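Chapter 6
Vessels and Surfaces: Bowls, Colanders and the Work Area

A food preparation station is made up of a small number of open vessels and the surface that supports them. The vessels hold, drain or carry material between steps. The surface sets the height at which the work is done and the background against which the vessels are seen. Chapter 5 dealt with tools that cut. The present chapter deals with tools that contain, and with the choice of color, shape and finish for each.

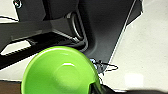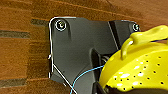
Figure 6.1. Two common open vessels. First picture: a lime-green bowl with a glossy interior. Second picture: a yellow colander, with streaky wood grain behind.

After working through this chapter, the student should be able to separate closed-wall vessels from draining vessels, select a vessel of suitable capacity for a given load, and set out a station so that each vessel can be reached without crossing another.

6.1 Terms

The rim is the upper edge of a vessel. It may be plain, rolled or flanged. The wall runs from the rim to the base, and in most bowls the two meet in a continuous curve with no corner. The foot is any ring or set of projections that lifts the base clear of the surface. A grip is any part intended for the hand, whether a loop, a tab or a long handle.

A bowl has a closed wall. Liquid placed in it remains until the bowl is tipped. A colander has an open wall, and its purpose is to hold solids while liquid passes through. A sieve is a draining vessel with finer openings, usually of mesh. The Bruvmont classification used in this book places colanders and sieves in a single group, Group D, and divides them by the width of the opening. Bowls form Group B. Jugs, which have a closed wall and a pouring lip, are treated in Chapter 7.

6.2 Color and finish

Color has no effect on capacity or strength, but it does affect the speed and accuracy of work. Three cases should be kept apart.

Contrast with the surface. A lime-green bowl on a white table is easily found, and its rim can be judged at a glance. A brown bowl on a brown wooden surface is harder to place, particularly under weak light. Where the surface is dark or heavily grained, a bright vessel is preferred.

Contrast with the contents. Flour and sugar show clearly against a strong color. Chopped herbs do not show well against green, and remnants left on the wall after emptying are easily missed. Stations that handle both should keep at least one pale bowl in reserve.

Coding by color. Many kitchens assign one color to one task, such as yellow for draining and green for mixing. The Trillonier teaching kitchen at Nagano, whose layouts are used in the exercises for this part, codes its vessels this way and posts the key beside the sink. A code of this kind is useful only if replacements are bought in the same color.

Finish is a separate property. A glossy interior releases wet mixtures readily and shows scratches early. Under a single lamp it also shows a gradient, lighter where the wall faces the light and deeper elsewhere, and this can be mistaken for a film of residue. Cleanliness is better checked by tilting the vessel and looking again - a film keeps its place on the wall, while a highlight moves. A matte interior gives fewer reflections but holds fine powder.

6.3 Capacity

Nominal capacity is the volume of a vessel filled level with its rim. Working capacity is the volume at which the contents can be stirred or lifted without spilling, and it is always smaller. For Group B vessels this book fixes the allowance at 30 percent of nominal capacity, left empty at the top. A bowl with a nominal capacity of 2 liters therefore has a working capacity of 1.4 liters.

For Group D vessels the matter is less simple. The solids must remain below the rim, but they must also be spread thinly enough to drain. A deep, narrow load of pasta holds water at its center long after the outer layer has drained. Shaking helps with firm solids and damages soft ones. With berries and cooked beans, two short loads are preferred to a single deep one.

6.4 The supporting surface

A surface is judged on flatness, friction and resistance to water. Wood has good friction and is quiet under the vessel. It takes up water at the seams and along the grain if the surface is not sealed, so a draining vessel should stand in a tray or over a sink when in use. Smooth white tabletops wipe clean quickly and show spills at once, but a light bowl can slide on them during stirring. A damp cloth folded under the base corrects this.

Dark stripes and seams in a wooden surface deserve a short note. They break up the outline of small dark tools laid across them, and such tools are then hard to find. Tools of this kind should be kept on a cloth or in a holder.

6.5 Placement

The vessel in use stands directly in front of the worker. Vessels waiting to be filled stand on the side of the working hand, and filled vessels on the other. Handles point away from the front edge of the surface. Where a colander and a bowl are used as a pair, the bowl is set down first and the colander brought to it.

The Kistoler method, described in Section 6.6, extends these rules to stations shared by two workers.

Review terms: rim, foot, closed wall, open wall, nominal capacity, working capacity, Group B, Group D.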